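How I Got My First Snack Sponsor as a Small-Time Athlete (and How You Can Too)

Posted 7 Nov 2018 in Money & Sponsors

I run trails. I'm not fast enough for anybody to put me on a poster, and I have 3,287 followers, a good chunk of whom are my cousins. Even so, I've had a food company covering my race entries since January, and I get so many messages asking how that works that I'm finally writing the whole thing out in one place.

A quick warning before we start! If you play for a school or a college, go talk to your compliance office before you do anything in this post. Your rules are different from mine, and they can cost you your eligibility. Everything below is for adults who compete on their own or for a club.

Step 1: Figure out what you can offer

I got this wrong for a whole season. My first emails were all about me: my times, my training, my big dreams. A small company wants to know who will see its name and where. So sit down with a notebook and write out every place you could put it. Mine looked like this:

Race shirt, front and left sleeve
Car window (I park at the trailhead four days a week)
Two posts a month
The snack table at our club's Saturday run
A short talk at the running store, if they'd like one

The snack table is what sold it, by the way. I almost left it off the list. We get about 32 people on a decent Saturday, all hungry, all standing still for ten minutes with nothing to do but eat and chat. My contact told me later she had skimmed right past my race results and stopped there.

Step 2: Pick companies your own size

I started with the giant sports drink people, because of course I did, and heard nothing. Then Crisanto Castillo from my club told me to look at who was already buying ads in the race programs. Those companies have a little marketing money and they already like runners, so half your job is done.

I ended up with nine names. Wikum makes oat bars, Druda does socks, Schwaiger is a bakery two towns over, and the rest were a mix of physical therapy clinics and shoe places. Put them all in a spreadsheet with a column for the contact person, one for the date you wrote, and one for what they said. You'll think you can keep it in your head. I thought so too, and I emailed the sock people twice in one week.

Step 3: Write the email

Keep it to one screen on a phone. Here's pretty much what I sent to Wikum:

"Hi Regula, I run with the Prutinus trail club and I'm lining up partners for next season. We host a free group run every Saturday, and I'd love to have your bars on the table afterward. In return I can wear your logo at five races and post twice a month. Could I call you next week? I've attached one page with the details."

Use a real person's name if you can possibly find one. I got Regula Wyss's from the bottom of a press release. Anything sent to an info@ address seemed to go straight into a hole in the ground.

The one page is exactly that, one page. A decent photo of you competing, your list from Step 1, your race calendar, your phone number. No life story (I know, I cut mine too, it hurt).

Step 4: Have the phone call

Be ready for the question "so what are you looking for?" I mumbled something about whatever they thought was fair, and I'm pretty sure that cost me a pair of shoes. Have a number. Have a second, smaller number. Mine were entry fees for the whole season and entry fees for half of it, plus product for Saturdays.

Then be quiet and let them think. It's awful. Do it anyway.

Step 5: Get it on paper

Even if it's just a friendly email that both of you reply "yes" to. You want it to say:

What they give you, and when
What you do for them, and how often
How long it lasts
Whether you can work with other food or drink brands
Who owns the photos
How either side gets out

Look hard at that fourth line. Syafiqah Sumampouw, who does triathlons, signed something that kept her away from every brand of "nutrition and refreshment" for a year, which her sponsor took to include coffee! She had a cafe ready to back her and had to say no. Mine says "oat and cereal bars" and nothing wider, so cakes and cookies and everything else are fair game on a Saturday.
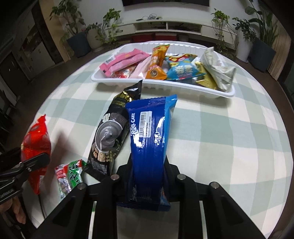

Roll cake in the blue wrapper. Not an oat bar, so no problem under my deal.

If the wording confuses you, ask somebody who reads contracts for a living. Ferdinand Prantl at our club looked mine over in exchange for a ride to a race, and he changed "all images" to "images posted under this agreement." I would never have caught that.

Step 6: Do what you said, then show them

Put the posts on your calendar the day you sign. Label them as sponsored, every single time, even the throwaway ones. Take a picture of the car window, the shirt, the table, and drop them all in one folder as you go.

At the end of each quarter I send Regula a short note: races run, posts made, how Saturdays are going, two or three photos, and one thing people said about the bars. Include the grumbles too. Our group thought the date one was too sticky in July and she was really glad to hear it.

Step 7: Ask again

Start talking about next season two months before the deal ends. Small companies set their budgets earlier than you'd think, and if you wait until your last race the money may be spoken for. I wrote to Regula in October and we're talking about adding a travel allowance.

A few things people keep asking me

Do I owe tax on it? Possibly, even on free product. Ask a tax person where you live.

How many said no? Most of them never replied, and a couple were very nice about turning me down. Vinzenz Widmer, who has been at this far longer than I have, says he still hears back from fewer than half, and he wins things.

Can I send my email to the same company next year? Sure. Change the first line, update the calendar, and mention what you've done since. Schwaiger turned me down last fall and asked me to try them again after the holidays, so that one is still sitting in my spreadsheet in yellow.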